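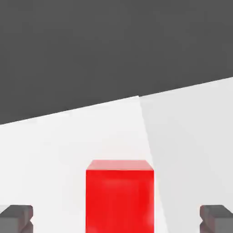
Grippers & End Effectors > Setup and Maintenance

Wrist camera tilt and finger centering before first grasp

lmolefe
Posted 11/04/2024
Setting up the simulated copy of our Tamach cell before I touch the real one. Fingers are wide open and the red cube sits between them, but the edge of the table comes through on a slant, lower on the left. Is that the camera mount or the wrist? I'd like it settled before I run the 100 test grasps.
Lizelle Molefe, Lurmont

mondance_tech
Wrist. If the mount were rolled, the fingers would slant too, and yours sit at the same height in both corners. Zero the last joint and look again.

nsarac
I don't agree. The camera rides on the wrist with the fingers, so a turned wrist gives you that same slant, yes, but so does a table that was placed at an angle in the world file. A straight table edge seen from off to one side will slope with everything level. Check the table yaw first, it takes a minute.

mondance_tech
Fair point on the yaw. I would still read the joint value before moving any furniture.

lmolefe
Joint 6 reads zero. Table yaw is 17 degrees. I copied it from the old Mészáros layout and forgot.

nsarac
Then leave the wrist alone. Set the yaw to match your real table and save the file under a new name.
While you are in there, look at the light. You have a shaded patch to the right of the cube with a hard edge almost touching it. If your detector works on edges it may pick that up as part of the block.
Nazmiye

k_rail
Color threshold on red and the shadow won't matter. We ran 2000 cycles like that.

nsarac
It matters when the next part is gray.

lmolefe
Only red cubes for now, but I'll move the light. What finger speed do you close at?

k_rail
80 mm/s, then slow for the last bit. Check both fingers touch at the same time. If one gets there first it pushes the cube over and your grasp center is off.

mondance_tech
And do that check again on the real gripper after any finger change. The sim pads don't wear.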